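Kudent Centre
Home | Visiting | Rooms and hire | Refreshments | Gallery | Contact

Gallery: The packaged refreshment table

Page updated 29 October 2020

The refreshment table in the Drunano Room serves visitors attending meetings, short courses and reading days at the Kudent Centre. It replaced the former hot counter on the ground floor and offers wrapped, boxed and covered items that may be taken back to a seat or carried out of the building. This page shows how goods are set out and records the arrangements in force for the present season. It is intended for visitors, for those hiring a room, and for other centres that have written to ask how the table is laid.

About the table

The Drunano Room seats 57 people when the folding partition is open and 36 when it is closed. The size of the order is agreed with the hirer beforehand, but the general layout remains the same for both. A plain brown tabletop is used without a cloth. Cloths were in use until last winter and were withdrawn after several complaints that stands and trays would not sit level on them.

Food is supplied by Virág, whose kitchen prepares sandwiches and covered dishes each morning. Baskets, trays and display stands come from Stestari under a separate agreement and remain the property of the Centre.

How goods are arranged

Sandwiches are placed in a round wicker basket. Those preparing the table are asked to stand them on their edges with the filling visible, and to bring fresh ones forward in small numbers. Sandwiches still in the basket at the close of the session are not offered again.

Covered dishes are supplied in aluminium foil containers and are kept in a basket of their own, apart from the sandwiches. They may be stacked, provided that the lower containers are not crushed. Foil covers are folded by hand in the kitchen and will not always look uniform. A cover that has come away should be reported and the container set aside.

Crackers, biscuits and similar goods in bags are kept in a shallow white tray. The tray should be filled along its whole length at the start of the session. Bags are laid so that the contents can be seen through the clear side.

Small jars, boxes and confectionery are placed on the tiered stand. Jars belong on the upper steps, with boxes and bars lower down. The stand is light and should be lifted with both hands, and only when it has been cleared.

Wicker was chosen for the baskets after a short trial in which visitors were shown wire, plastic and woven types. The woven baskets were preferred by 29 of those who returned a card. They are brushed out at the end of each session and wiped with a barely damp cloth. They must not be put through the dishwasher. Two from the first delivery were lost in this way and have been replaced.

From the table

The gallery is being renewed for the current season. Further views of the Drunano Room will be added in November, when the new blinds have been fitted.
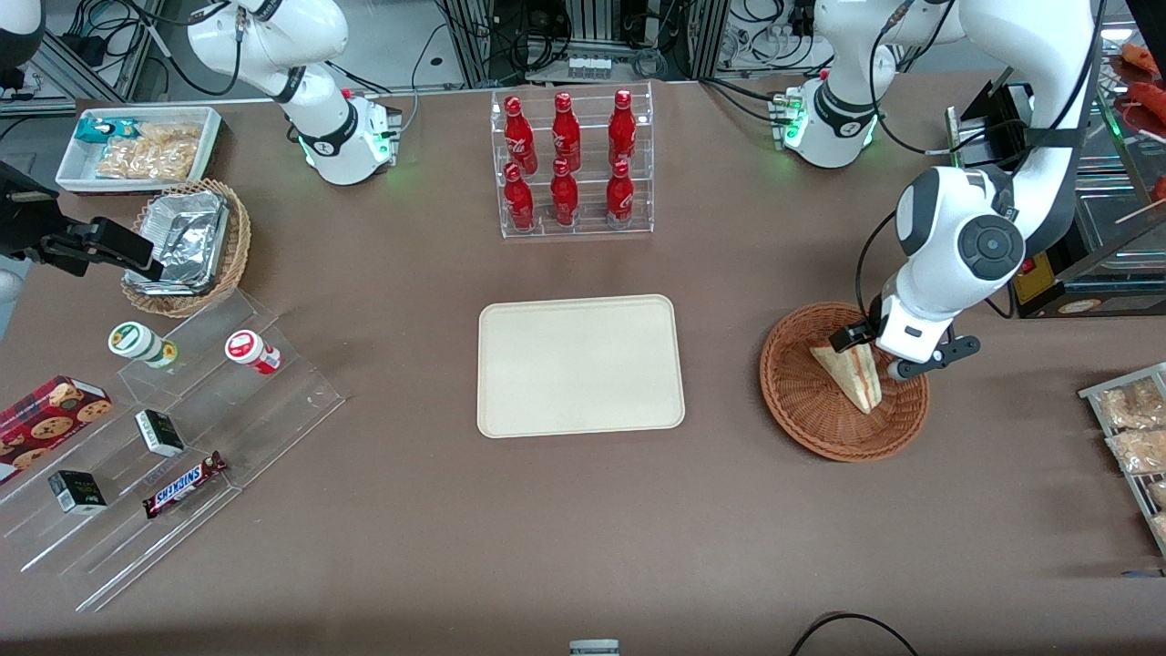 A sandwich at the woven basket. The foil containers, the tray of crackers or biscuits and the clear tiered stand, with a Snickers bar on one of its steps, share the same tabletop.

Selection and availability

The selection changes from one delivery to the next, and the goods shown on this page may not be present on the day of a visit. Visitors with allergies should consult the ingredient sheet kept at the reception desk before choosing any item. Sheets for covered dishes are renewed with every delivery. Where a sheet is missing, the item concerned should not be taken until the desk has obtained a copy from the kitchen.

Hirers may ask for a selection without meat or without dairy produce. Such requests must reach the Centre no later than 6 working days before the booking. Changes made after that date can be passed to Virág but cannot be guaranteed.

Drinks are ordered on the same form as food. Glasses are available on request and are to be returned to the trolley outside the room. Visitors are asked to place used foil in the marked bin and to leave baskets, trays and stands where they are.

Use of the picture

The picture on this page may be reproduced in newsletters and room guides published by the Centre's member groups, with the credit "Kudent Centre, Drunano Room". Requests for any other use should be addressed to the Centre in writing and should state the title of the publication and the date on which it is expected to appear.

Enquiries about room hire and refreshments are received at the reception desk during opening hours. Order forms may be collected from the desk or requested by post.

Related pages
Rooms and hire: the Drunano Room
Refreshment order form and price list
Allergy and ingredient information
Gallery: the entrance hall and reading room

Back to Gallery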